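Numier 노트북 배터리 기록 데이터셋 안내 (README)

안녕하세요, 이 저장소를 관리하고 있는 사람입니다. 이름은 거창하게 데이터셋이라고 붙였지만 시작은 아주 단순했어요. 제가 쓰던 Numier 노트북이 어느 날부터 카페에서 영화 한 편을 다 못 버티길래, 도대체 언제부터 이랬는지 알고 싶어서 스크립트를 하나 돌려 놓은 게 전부입니다. 그런데 그 얘기를 게시판에 올렸더니 자기 기록도 주겠다는 분들이 하나둘 나타나셔서(정말 감사합니다!) 결국 이렇게 표로 정리하게 됐네요.

지금 공개된 판은 2021년 9월 7일 화요일에 올린 것이고, 그 전 판은 7월에 잠깐 열어 뒀다가 시간대 오류 때문에 내렸습니다. 혹시 7월 판을 받아 두신 분은 지우고 새로 받아 주세요. 열 이름이 같아서 섞어 쓰면 티가 안 나는데, 값은 꽤 어긋납니다.

무엇이 들어 있나요

노트북 13대의 배터리 기록입니다. 한 대당 기록은 최대 3,900줄이고, 한 줄이 한 번의 측정이에요. 측정은 전원 어댑터를 뽑는 순간 시작해서 다시 꽂거나 절전에 들어가면 끝납니다. 계속 꽂아 두고 쓰시는 분들은 줄 수가 아주 적습니다. 데스크톱처럼 쓰시는 분이 생각보다 많더라고요.

기종은 Numier와 Andach 두 회사 것만 받았습니다. 다른 회사 제품도 보내 주신 분이 계셨는데, 배터리 컨트롤러가 값을 내보내는 방식이 달라서 같은 표에 넣을 수가 없었어요. 죄송합니다. 언젠가 따로 묶어 볼 생각은 있습니다.

폴더 구성

raw 폴더에는 스크립트가 뱉은 그대로의 파일이 있습니다. 손을 하나도 안 댔기 때문에 빈 줄도 있고, 시계가 초기화된 채로 찍힌 줄도 있어요.
clean 폴더에는 시간을 한국 표준시로 맞추고 중복을 뺀 파일이 있습니다. 웬만하면 이쪽을 쓰세요.
notes 폴더에는 참여하신 분들이 적어 준 메모가 있습니다. "이날 메모리 증설함", "팬 청소함" 같은 것들인데, 그래프가 갑자기 꺾이는 구간을 볼 때 꽤 도움이 됩니다.

열 설명

device_id: 기기 번호입니다. 제가 임의로 붙였고, 순서에 뜻은 없습니다.
start_time, end_time: 측정 시작과 끝.
design_mwh: 제조사가 적어 둔 설계 용량.
full_mwh: 그 시점의 완충 용량. 이 데이터의 주인공이에요.
cycle: 충방전 횟수. Andach 기종 일부는 이 값을 아예 안 내보내서 비어 있습니다.
brightness: 화면 밝기. 0부터 100까지인데 외부 모니터를 연결하면 믿을 수 없는 값이 나옵니다.
mode: 전원 모드. 절전, 균형, 성능 세 가지입니다.
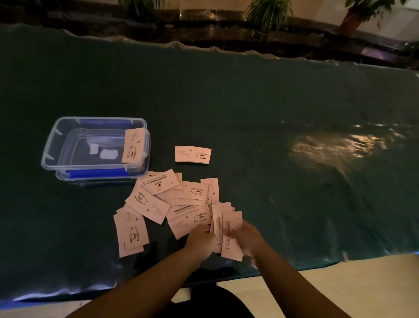
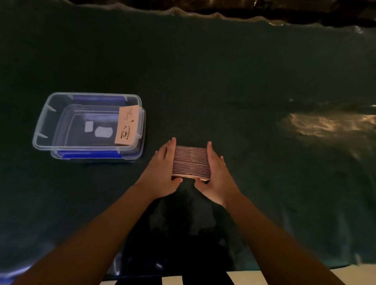 배터리를 새것으로 바꾼 기기는 어떻게 구분하나요?
교체한 날부터 device_id 뒤에 b가 붙습니다. 예를 들어 07이었던 기기는 07b가 되고, clean 폴더에서는 파일도 따로 나뉘어 있어요. raw 폴더에서는 한 파일에 이어져 있으니 cycle 값이 갑자기 작아지는 곳을 찾으시면 됩니다.

수집 방법

수집 스크립트 이름은 Ngata입니다. 원래 Ngaio Ellery 님이 만든 작은 도구를 제가 고쳐서 쓰고 있고, 고친 부분은 전부 원저작자 허락을 받아 같이 올려 뒀습니다. 백그라운드에서 돌면서 완충 용량과 밝기, 전원 모드를 읽어 텍스트 파일에 덧붙이는 게 다예요. 키 입력이나 창 제목, 네트워크 정보는 건드리지 않습니다. 기기 이름도 저장하기 전에 번호로 바뀝니다.

시간대 오류를 찾아 주신 분은 Adanech Demissie 님이에요. 여행 중에 쓴 기록이 자꾸 새벽에 몰려 있다고 알려 주셔서 들여다봤더니, 제가 변환을 두 번 하고 있었습니다. 아, 그날 얼굴이 화끈했던 기억이 아직도 생생하네요...

알려진 문제

완충 용량은 가끔 올라갑니다. 배터리가 젊어진 건 당연히 아니고, 완전히 방전했다가 충전하면 컨트롤러가 값을 다시 잡으면서 튀는 거예요. 저는 그냥 앞뒤 측정의 중앙값을 씁니다.

기기 04는 화면 밝기가 내내 100으로 찍혀 있는데, 주인분께 여쭤 보니 정말로 늘 최대로 쓰신대요. 오류 아닙니다!

성능 모드 기록은 전체적으로 부족합니다. 배터리로 쓸 때 성능 모드를 켜는 분이 별로 없어서 그래요. 그래서 모드별 비교를 하실 거면 이 데이터만으로 결론을 내리지는 않으셨으면 좋겠습니다. 게임용 노트북을 배터리로 돌리는 용감한 분이 계시면 꼭 연락 주세요.

불러오기

파일은 전부 쉼표로 구분된 텍스트이고 인코딩은 UTF-8입니다. 스프레드시트에서 바로 열면 notes 쪽 한글이 깨질 수 있으니 가져오기 메뉴에서 인코딩을 직접 골라 주세요. 그래프를 그리는 예제는 Dutley라는 이름의 폴더에 있습니다. 제가 쓰려고 만든 거라 주석이 좀 엉성해요. 한 번에 2,000줄씩 끊어 읽게 해 뒀는데, 메모리가 넉넉한 분은 그 숫자를 키우셔도 됩니다.

사용 조건

개인 용도든 수업이든 블로그 글이든 자유롭게 쓰세요. 다시 배포하실 때는 이 README를 같이 넣어 주시고, 참여자 메모를 인용할 때는 문장을 바꾸지 말아 주세요. 특정 기종이 나쁘다는 근거로 쓰시는 건 말리고 싶어요. 기기마다 쓰는 습관이 너무 다르고, 같은 기종이 두 대를 넘는 경우가 없거든요.

기록을 보태고 싶으시면

Ngata를 설치하고 최소 3주 정도 돌린 다음, 나온 파일을 압축해서 이슈 게시판에 올려 주시면 됩니다. 제목에는 기종 이름과 구입 연도만 적어 주세요. 제가 퇴근하고 나서 보는 거라 답이 며칠 늦을 수 있습니다. 그래도 올라온 건 다 읽어요!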